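Valtix Desk, White Top

Office Furniture / Desks / Straight Desks

The Valtix is a plain rectangular desk with a white top and a cable grommet near the back. It works as a single workstation, a side table for a printer, or a shared surface in a room that gets used for different things during the week. There are no drawers and no shelf above, so chairs can be pulled up wherever they are needed.

We sell it in two depths. The standard top is 700 mm deep, enough for a monitor on a stand, a keyboard and a notebook in front. The deep version suits people who spread out paper or keep a small tray of supplies next to the screen. Both have the same finish and the same fittings, and both ship flat.

Cable grommet

The grommet sits toward the back of the top. It is round and comes with a cap. Pull the cap, drop the plugs through one at a time, then put the cap back with the cables in the slot. If you are running a power strip, keep it on the floor or mount it under the top with the Gena cable tray (sold separately). The Gena tray screws into pilot holes that are already drilled on the underside.

You can set the desk with the grommet on the left or on the right. Decide before you attach the legs, as the pilot holes for the tray are on one side only.

Chairs

The desk is sold without a chair. Any office chair with adjustable armrests will work, but check the armrest height if you want to push the chair all the way in. A mesh chair with a headrest is a good match for someone who sits at it all day. For visitors or short tasks, a padded chair with fixed legs is fine and takes up less room. We stock the Mussa padded chair in blue, gray and green.

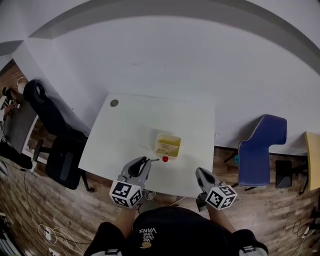
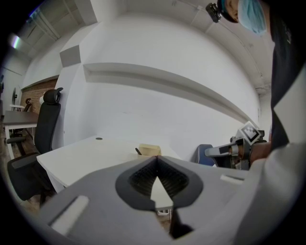

White desk with cable grommet, black office chair to the left, blue chair to the right.

Placement

Leave a small gap between the desk and the wall if you plan to use the grommet. A bent plug or a thick power cord needs space behind the top. On wood floors, fit the felt pads from the hardware bag. On carpet, leave them off and use the leveling feet alone.

Do not place the desk directly against a radiator. The edge banding can lift if it is heated for long periods.

Assembly

Two people should do the assembly, mainly for turning the desk over at the end. Lay the top face down on a blanket or on the opened carton. Attach the 4 legs loosely, fit the crossbar, then tighten everything. Turn the desk upright by lifting it. Dragging it over on its legs can strip the inserts, and that kind of damage is not covered by the warranty.

The hex key is in the bag with the screws. You will also need a Phillips screwdriver if you are adding the tray.

Cleaning

Wipe the top with a damp cloth and a little dish soap, then dry it. Ink and marker come off most easily when fresh. For older marks, use a white eraser before trying a cleaner. Avoid scouring pads, acetone and anything sold for glass that contains ammonia. Put a coaster or mat under containers that might leave a ring.

What is in the carton

1 top, white
4 legs with leveling feet
1 crossbar
1 grommet with cap
Hardware bag with screws, hex key and felt pads

Delivery and returns

Desks leave our warehouse within 3 working days of the order. The carrier brings the carton to the door of the building. Delivery to an upper floor can be added at checkout. Returns are accepted on unassembled desks in the original carton. If a part is missing or damaged, send us the part name and your order number and we will ship a replacement.

Warranty: 2 years on the top, legs and crossbar.

For orders of several desks, or to ask about matching Grirken storage cabinets, contact Sânziana Marinescu in office sales.

Page updated Jan 8, 2019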